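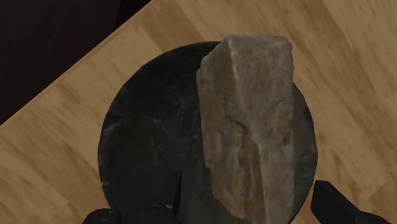 Greifen üben in der Simulation: Stein und Holzklotz auf dem Werkstatttisch

Von Emiko Sasaki, offene Werkstatt Lesstead

In dieser Anleitung beschreibe ich, wie man einen Tisch mit Roboterarm zuerst am Rechner aufbaut und dort das Greifen einstellt. Wir machen das in Lesstead seit April so, bevor jemand den echten Arm einschaltet. Ich benutze den Simulator Morikawa und unsere kleine Skriptsammlung Gurkum. Mit einem anderen Simulator heißen die Menüs anders, aber die Reihenfolge der Schritte bleibt dieselbe.

Deutsch ist nicht meine erste Sprache. Wenn ein Satz unklar ist, schreiben Sie mir bitte über die Werkstattliste, ich verbessere ihn dann.

Was Sie brauchen

Einen Rechner mit eigener Grafikkarte und 16 GB Arbeitsspeicher. Mit weniger startet die Szene auch, aber die Schatten werden sehr langsam berechnet.
Morikawa, in der Version, die auf dem Werkstattserver liegt.
Den Ordner Gurkum mit den Skripten und den Objekten.
Das Modell des Arms mit Parallelgreifer. Es ist im Ordner Mokov gespeichert, so heißt unser Projekt für den Armtisch.
Einen freien Abend. Beim ersten Mal habe ich länger gebraucht, vor allem für Schritt 3.

Schritt 1: Tisch und Arm aufstellen

Laden Sie zuerst nur den Raum und den Tisch. Der Arm kommt auf einen eigenen Ständer neben dem Tisch. Achten Sie darauf, dass der Sockel des Arms und die Tischplatte im Modell einander nicht berühren. Wenn sie sich auch nur wenig überschneiden, drückt die Physik beide auseinander, und der Tisch beginnt beim Start zu zittern. Ich habe dafür eine Lücke von 2 cm gelassen, und seitdem ist Ruhe.

Danach prüfen Sie die Reichweite. Im Skript reichweite.py tragen Sie einen Punkt auf der Tischplatte ein, und das Programm meldet, ob der Greifer senkrecht von oben dorthin kommt. Meine Grenze ist 65 cm, gemessen von der Mitte des Sockels. Weiter draußen kommt der Arm zwar noch an, aber das Handgelenk steht schief und der Greifer fasst schlecht.

Schritt 2: Die Objekte auswählen

Nehmen Sie am Anfang wenige Dinge, die sich deutlich unterscheiden. Ich verwende diese:

Ein kleiner rechteckiger Holzklotz. Er hat parallele Seiten und ist für den Parallelgreifer das dankbarste Objekt.
Ein unregelmäßiger Stein mit rauer Oberfläche. Er steht hochkant auf einem runden, schwarzen Teller. Seine Flächen stehen nicht parallel zueinander, und deshalb ist er die schwierige Aufgabe.
Eine dunkle, flache Schale und eine tiefere Schale in Weiß und Dunkelblau. Sie sind Start und Ziel beim Umsetzen.

Den Holzklotz habe ich selbst gezeichnet. Der Stein ist ein Scan, und Scans haben meistens zu viele Flächen. Rechnen Sie ihn im Menü »Netz« herunter, bis die Vorschau wieder flüssig läuft. Die Kante, die vorne am Stein von oben nach unten läuft, soll dabei erhalten bleiben. Wenn sie zu rund wird, greift der Arm später in der Simulation besser als in der Wirklichkeit, und man freut sich zu früh.

Schritt 3: Masse und Reibung eintragen

Dieser Schritt ist langweilig, und trotzdem hängt fast alles davon ab. Der Simulator gibt jedem Objekt die gleichen Standardwerte. Ein Stein mit den Werten von einem Stück Schaumstoff fliegt beim ersten Kontakt vom Teller.

Legen Sie jedes echte Objekt auf die Küchenwaage und schreiben Sie den Wert in die Datei objekte.txt. Für die Reibung haben wir kein Messgerät. Ich lege das Objekt auf ein Brett aus gleichem Material, hebe das Brett langsam an einer Seite und notiere den Winkel, bei dem es rutscht. Gurkum rechnet den Winkel selbst um. Bitte auch für den Teller machen: Stein auf glattem Teller rutscht viel früher als Stein auf Holz.

Schritt 4: Die Kameras setzen

Zwei Ansichten genügen. Die erste Kamera sitzt am Greifer und schaut zwischen den Fingern nach vorne auf das Objekt. Die Finger sollen am unteren Bildrand noch zu sehen sein. So erkennt man, auf welcher Höhe sie am Stein ansetzen. Die zweite Kamera steht seitlich im Raum und zeigt Arm, Tisch und Schalen zusammen.

Stellen Sie das Licht so ein, dass es hauptsächlich von oben kommt. Ich hatte zuerst eine sehr helle Lampe von vorne und konnte am Stein keine Kanten mehr erkennen.

Schritt 5: Mit dem Holzklotz beginnen

Starten Sie das Skript umsetzen.py mit dem Klotz als Objekt. Der Ablauf hat immer die gleichen Teile: anfahren, absenken, schließen, anheben, zum Ziel fahren, öffnen. Lassen Sie das Programm nach jedem Teil anhalten. Dafür gibt es die Option »Einzelschritt«.

Die wichtigste Pause ist die nach dem Anheben. Der Klotz soll nur ein kleines Stück über der Tischplatte hängen, und Sie schauen, wie er zwischen den Fingern liegt.

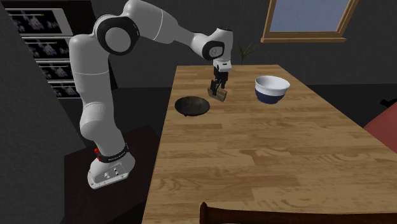 Eine leichte Schräglage ist noch kein Fehler. Wenn der Klotz aber von Pause zu Pause schiefer wird, ist die Schließkraft zu klein oder die Finger fassen zu nahe am Rand. Ändern Sie zuerst den Greifpunkt und erst danach die Kraft. Mit zu viel Kraft sieht in der Simulation alles gut aus, und am echten Arm bekommt das Holz dann Druckstellen.

Fahren Sie zum Ziel in einem Bogen über den Schalen. Der Weg muss höher sein als der höchste Rand, und den Klotz unter den Fingern muss man mitrechnen. Das habe ich vergessen und die tiefere Schale mehrmals über den Tisch geschoben.

Schritt 6: Der Stein

Beim Stein ist der Greifpunkt die ganze Arbeit. Suchen Sie mit der Kamera am Greifer Flächen, die einander ungefähr gegenüberliegen, und drehen Sie das Handgelenk, bis die Finger dort flach ankommen. Weit oben kippt er leicht. Ganz unten stößt man mit den Fingern an den Tellerrand. Ich arbeite ein wenig unter der Mitte.

Schließen Sie langsam. Wenn ein Finger früher ankommt als der andere, schiebt er den Stein mitsamt dem Teller weg. Dann öffnen, ein kleines Stück zur Seite fahren, wieder schließen.

Schritt 7: Viele Versuche laufen lassen

Wenn ein Objekt im Einzelschritt geht, starten Sie die Serie mit 100 Versuchen. Gurkum verschiebt und verdreht das Objekt dabei jedes Mal ein wenig und schreibt eine Tabelle. Lesen Sie vor allem die Zeilen mit den Fehlern und spielen Sie diese Versuche noch einmal ab. Oft ist es immer dieselbe Drehung, die nicht funktioniert.

Häufige Probleme

Das Objekt sinkt in den Tisch ein: Die Kollisionsform fehlt. Im Menü »Physik« neu erzeugen lassen.

Der Arm macht einen großen Umweg: Ein Gelenk steht beim Start zu nahe an seiner Grenze. Wählen Sie eine andere Ausgangsstellung.

Der Stein wackelt, ohne dass ihn etwas berührt: Seine Unterseite ist zu uneben. Schneiden Sie im Netz unten eine dünne Scheibe ab.

Speichern Sie Ihre Werte bitte unter eigenem Namen im Ordner Mokov und überschreiben Sie nicht die Datei objekte.txt auf dem Server.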